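Could you spare us a few evenings this autumn? Vundcombe Community Seed Library is looking for home growers

We are a small and rather cheerful seed library in Vundcombe, run from the back room of the old reading rooms, and from September we would love to have some new people growing, saving and sharing beans with us. You don't need to be an expert. You don't even need a garden, as a sunny yard or a decent balcony will do very nicely for most of the climbing sorts, and one of our best crops last year came off a fire escape.

The library began when Maarja Rätsep brought a biscuit tin of her grandmother's beans to a village supper and went home with an empty tin and a long list of people who wanted more. We now look after 100 varieties, mostly beans and peas with a few tomatoes and one very stubborn leek, and each of them needs growing out every few years so that the seed stays fresh. That is where you come in!

Home growers take on 2 varieties each. We give you the seed, a grower's booklet and as much advice as you can stand, and in return we ask you to grow the plants through to dry pods, keep a few notes on how they did, and bring back at least half of what you save. The rest is yours to eat, sow or give to your sister-in-law. There will be 4 evening get-togethers over the winter, starting at 7pm, with soup, and a good deal of talk about slugs.
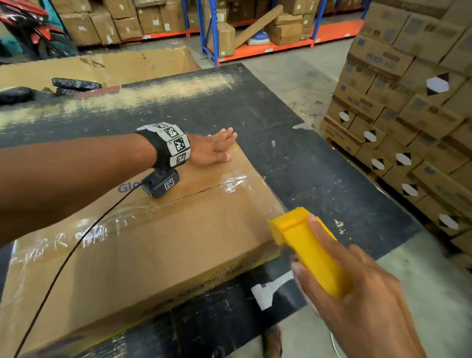

Do I need to have saved seed before?

Most of our growers had never done it when they joined, and we pair every newcomer with somebody who has a few seasons behind them.

We are also looking for one person to help Gyu-bin Bae with the catalogue, which is partly on a computer and partly in a drawer. It would suit someone patient who can read difficult handwriting and likes a puzzle - the label that says only "Brorar, good" has defeated all of us so far, though we do agree that it is good. It takes a couple of hours a month and can be done at home.

None of these places is paid, I'm afraid, but we cover bus fares and postage, and there is always cake. Children are welcome to grow with a parent or grandparent.

To put your name down, leave a note for Seo-ah Ji at the reading rooms, saying where you would be growing and whether you get much sun. We have room for 9 new growers this time, and Seo-ah will be in touch with everyone who writes, even if we have to ask you to wait until next year.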